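# Shared Workroom: Frequently Asked Questions

These answers apply to everyone who books a place in the workroom at Bresine House. Please read them before your first visit.

## How do I book a table?

Bookings are made at the front desk or through the Mindavia booking page. Each booking lasts for one morning or one afternoon. The Arthur Room has round tables, and the Gorka Room has long benches for larger work.

## What may I use the round tables for?

The round tables are intended for light work done while seated, such as sorting, checking or handling small trays and frames. Please lift items clear of the white tops when moving them - dragging leaves marks that are difficult to remove. Cutting, gluing and painting must be done at the benches.

Keep the tabletop clear of anything you are not using. An item held in both hands, one end in each, should stay over the table and away from the edge.

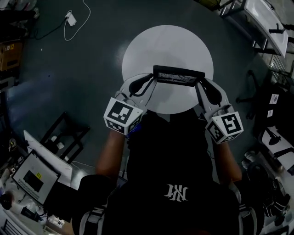
## Where should cables and adapters go?

Power adapters may be placed on the floor, provided that they are kept well away from chair legs. Long cables should be gathered before you sit down and must not cross the route to the door. Replacement cable ties are available on request from extension 328.

## May I leave my work overnight?

Small items may be left on the numbered shelves until noon the following day. Items without a label will be taken to the store in Room 230, where they can be collected on Wednesday afternoons.

## Who should I tell if something is damaged?

Please report damage to the front desk on extension 442 before you leave. There is no charge for ordinary wear - a charge may apply where a tabletop has been cut or burnt.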